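Drying peaches, second batch
Aug 14, 2012

The first batch came out leathery at the edges and soft in the middle, so I changed two things: slice thickness and load. Everything was weighed on the kitchen scale before and after. Starting weight was 1000 grams of pitted fruit, skins on. Finished weight was 127 grams after 14 hours at the middle setting.

Small peaches dry more evenly than large ones. The slices come out closer to the same size and the trays need less rotating.

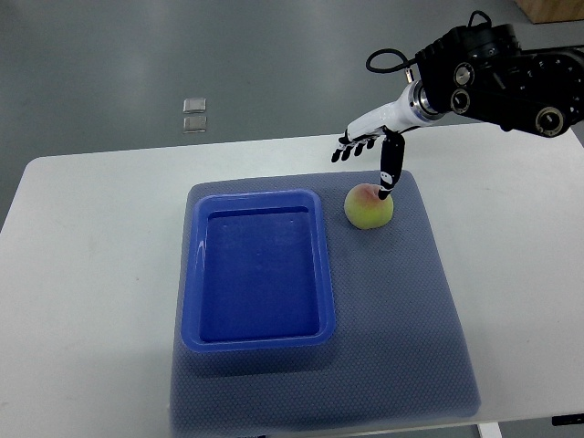 A small peach on a gray mat.

I skipped the lemon juice dip this time. The slices went darker -- closer to brown than orange -- but the taste is the same to me. The Drevcombe trays still stick in the center, and a sheet of parchment fixes that at the cost of some airflow.

Next batch is in September, with pears. I plan to keep the load at 572 grams per run and log the weight every two hours.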